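Home & Workroom

June 2026
By the features desk

The repair table at Plasorura, a shared workroom in Didcombe, gets used for everything from chair legs to lampshades. Members sign up for a two-hour slot and bring their own project. What they don't have to bring is masking tape. The workroom went through 429 rolls last year, more than it spent on glue or sandpaper put together.

Most of it goes on edges. Painters use it for straight lines, and the upholstery group marks seams with it before cutting. It also labels jars, holds veneer while glue sets and keeps screws together during a teardown – a strip folded over the screws, with the drawer number written on top.
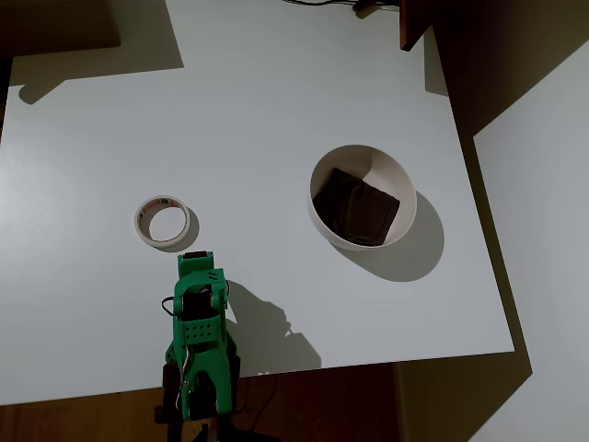
Masking tape and a white bowl with a dark folded cloth in it.

Bowls are the other habit. A cloth left on a worktop picks up grit, and the grit ends up in the finish. The house rule is one cloth to a bowl, folded, and the bowl goes back on the shelf at the end of the slot.

Old tape is the main complaint. A roll kept near a heater can turn brittle and tear in slivers. Plasorura buys up to 200 rolls at a time and stores them flat in a closed cabinet. Anything left over from last September gets used for labels only.

Filed under: Workrooms, Storage, Small Repairs

We use cookies to remember your settings. Accept | Manage choices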